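Skip to content
We use cookies to remember your preferences. Accept all | Manage

The Shelf Always Wins

By Annick Lapointe
February
6 min read

The first thing Andri Pichler does in the morning is lean on the furniture. He puts one thumb on the top of a small two-tier shelf and presses, the way you might test a cake. If the shelf rocks, the day starts with a screwdriver. If it doesn't, the day starts with coffee, and then usually a screwdriver.

Pichler looks after what the staff at Griltevik call the red cell, a booth with two robot arms on a rail across the front and walls the color of a steakhouse banquette. Griltevik has a long corridor on the ground floor of a former dairy and tests arms on small domestic chores. The chore this month is packets. Two machines that can repeat a position all day long are being asked to tidy a shelf of the sort people buy for the bathroom, and the shelf is giving as good as it gets.

I had come to write about the arms. I spent most of three days hearing about everything else.

"People want to see the motors," said Notburga Brunner, who runs the cell's schedule and has the patience of someone who has stopped expecting the schedule to run. "The motors are fine. Ask Andri about the cables."

So I asked Andri about the cables. Each arm carries a thin black one along its length, and it has to be slack enough that the wrist can turn and tight enough that it doesn't catch on whatever the wrist is turning toward. The first week, he left too much. The loop picked up the pen holder and moved it to a place that was, in the software's opinion, inside the wall. The second week he left too little, and a connector let go with a tick that he does an excellent impression of. He now has a preferred loop. He forms it over his own forearm before he tapes it down, and he won't let anybody else do it, which Brunner has tried to raise as a staffing issue.

The rest of the morning check is written on a laminated card in Konrad Riedl's handwriting. Riedl built the booth and has since moved on to a larger one, but the card remains in force. Bolts at both mounting plates, by hand, no tool. Fingers closed on a strip of paper and the paper pulled. Wrist cameras wiped with the gray cloth and never the blue cloth. (The blue cloth was used once on something oily. It still hangs there, on its own hook, like a relative who isn't spoken to.) Then both arms go to their home pose and somebody reads out the joint values while somebody else frowns at a screen.

After that comes the setting of the table, as everyone calls it. The packets go out. This sounds like nothing. It took up 28 lines in the procedure when I was there, and Valentin Auer, who wrote them, was adding another.

Auer's trouble is that the packets are soft. A hard box sits where you leave it and has corners in the same place every time. A sealed pouch bends, slides over its neighbor, catches the light on one side, and shows a gripper a different shape with each grab. If you lay them out neatly, the arms learn about neat shelves and fall apart in the presence of a real one. If you throw them down, you get a mess of a kind that no human household would produce, even mine. Auer wants them untidy in a plausible way. He places a packet, steps back, returns, and nudges it until it hangs a little over the edge. I've seen window dressers work faster.

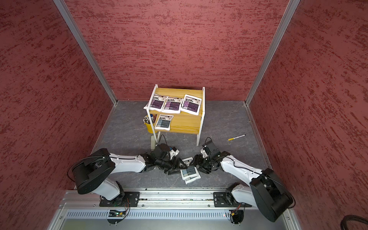
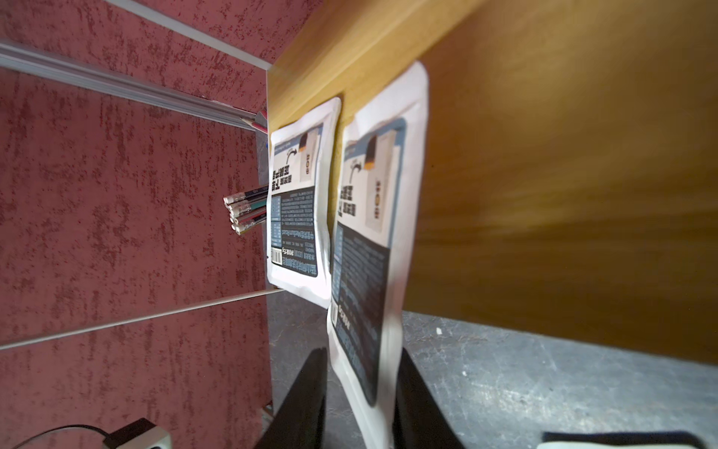
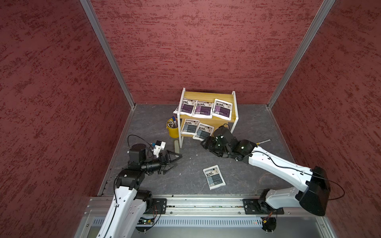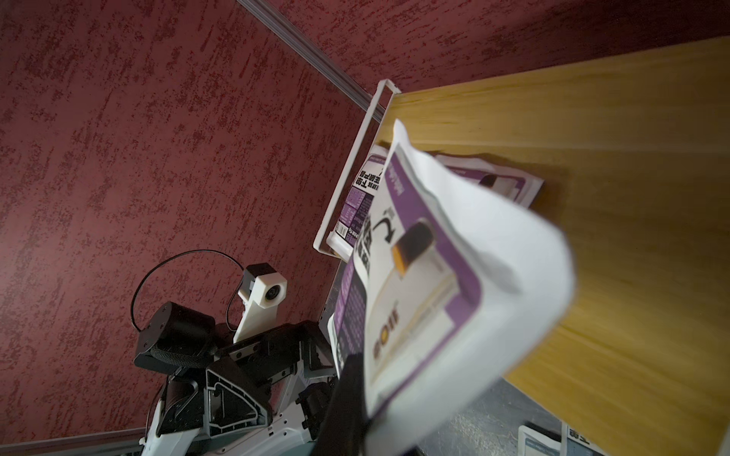
White packets and red walls, from the cell's fixed and wrist-mounted cameras.

Auer's newest line concerned overlap. He had noticed that when two packets lie partly on top of each other, the fingers will sometimes close on both, and the arm then carries off the pair with what I can only describe as confidence. Nothing in the motor readings objects. Two pouches weigh hardly more than one. For a while he considered a more sensitive finger. Then he considered the price of a more sensitive finger, and now the procedure says how far one packet may lie over the next, with a little drawing.

The fingers themselves are Pichler's department. They are black, they come to a taper, and they wear. He keeps spares in a tobacco tin marked FLORUS, after the supplier of the pad material, and swaps a pair when the paper test fails twice. A swap should take five minutes. The screws are very small and the floor of the booth is gray with pale veins in it, a pattern that might have been designed by an enemy of small screws. He works with a baking tray underneath. I asked whose tray it was and the conversation moved on.

Swapping the fingers means checking the wrist camera again, as the two live so close together that you can't get at one without breathing on the other. This is the part of the job where Pichler slows down. The camera sits in a white mount printed in-house, and if it shifts by the thickness of a fingernail, every recording from then on will be about a slightly different world. He has drawn a pencil line across the joint between mount and bracket. If the line meets itself, all is well. There is a calibration routine too, with a checkered board and a progress bar, and it has never disagreed with the pencil line. He runs it anyway. Brunner likes a progress bar.

On my second afternoon the right arm developed a shiver. It was a tiny thing, a tremble at the end of a long reach, the kind you get holding a full cup for a guest you're afraid of. Pichler heard it before I saw it. He shut the power off, told me to put my notebook down and hold the forearm, and began loosening things.

What followed was two hours of a grown man listening to elbows. He turned each joint by hand with his ear close to the housing. He took off a cover, looked in, said "no" to it, and put it back. He telephoned Riedl, who asked whether the rail had been moved. It hadn't. Riedl asked whether anyone had cleaned under the rail. There was a silence. Someone had cleaned under the rail. A bolt on the right mounting plate, hand-tight according to the card, was hand-tight according to a different and weaker hand. A quarter turn, and the shiver was gone.

The bolt line on the card has since been amended. It now says whose hand.

You could write the history of the red cell from that card. The line about keeping sleeves rolled up is from a visit by some people from Wieser, who make shelving and wanted a look. The line about the vent below the rail (NOTHING IN FRONT OF IT, underlined) is from last summer. The last entry reads only "Salaser, ask first" and refers to the software the arms run on, which updates itself overnight if you let it and once greeted the early shift with every menu in a new place and the left arm convinced it was the right.

I asked Brunner how many good runs they get out of a day. She gave me the look you give someone who asks how the marriage is going. Some days are all runs, she said, and some days are all card. Early on she tried to plan for the difference and made a chart with colors. The chart is still up, and the tape that holds it is the good tape, so Pichler takes a bit from the corner when he's doing a cable.

By six in the evening on the last day the arms were parked and Auer was still at the booth, putting the packets away in a shoebox. He puts them in flat, with a book on top, so they won't curl overnight. A curled one behaves differently in the morning and he has a line about that. I asked if the robots couldn't put the packets away themselves, given that it's more or less what they are there to learn.

"They could," he said. "But then I'd have to check the box."

Pichler came past on his way out, put a thumb on the top of the shelf, and pressed. It rocked. He set his bag down on the chair and went to find the screwdriver.

Get our features in your inbox twice a month. Enter your email to subscribe. You can unsubscribe at any time.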